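Unit 5. Possession Counts and Efficiency Ratings
Course handout, Basketball Statistics
Tue 15 May

5.1 Why per-game figures mislead

Points per game depends on two things: how well a team scores and how many chances it gets. A fast team gets more chances. To compare Flandano with Suvent, the number of possessions has to be taken out first.

A possession begins when a team gains control of the ball and ends when the other team gains control. An offensive rebound does not start a new possession. It extends the current one.

5.2 Estimating possessions

Most box scores do not list possessions. Use the estimate:

POSS = FGA - OREB + TO + 0.44 x FTA

FGA is field goal attempts, OREB offensive rebounds, TO turnovers, FTA free throw attempts. The factor 0.44 allows for two-shot fouls, and-one free throws and technicals. It is an average over many games and can be off in any single game. Compute the estimate for both teams and take the mean.

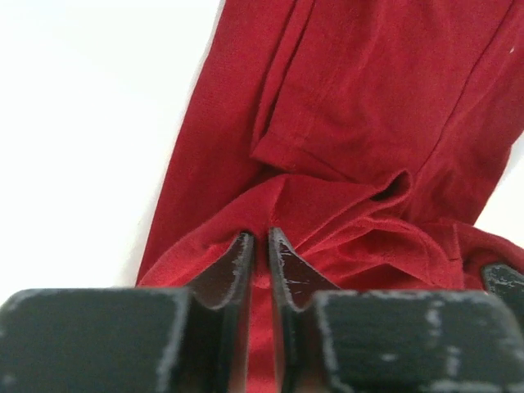
A reader of last November's version objected that the 0.44 factor should not be used for youth leagues at all, as bonus rules differ and one-and-one trips end many possessions on a single attempt. The objection is sound. Where play-by-play logs exist, count the trips to the line that end a possession, divide by FTA, and use the result in place of 0.44.

5.3 Offensive rating

ORTG = 100 x PTS / POSS

Worked case. Over 16 league games Grimix used 1000 possessions and scored 970 points. ORTG = 97.0. Defensive rating is the same formula with points allowed. Net rating is the difference.

5.4 Sample size

The Wattanapong log used in the lab holds 3127 possessions. Ratings from a single game should not be ranked. Split the log into halves by date, rate each half, and report both values with the full-season figure.

Common errors:
Team rebounds left out of OREB.
Overtime included in points but left out of attempts.
Rounding POSS before dividing.

Exercises
1. Derive the possession estimate from the definition in 5.1. State where a blocked shot recovered by the offense enters.
2. Recompute the Grimix rating with 24 more turnovers and the same points.
3. Using the lab log, find the factor that replaces 0.44.

Read section 6.2 before the next lab.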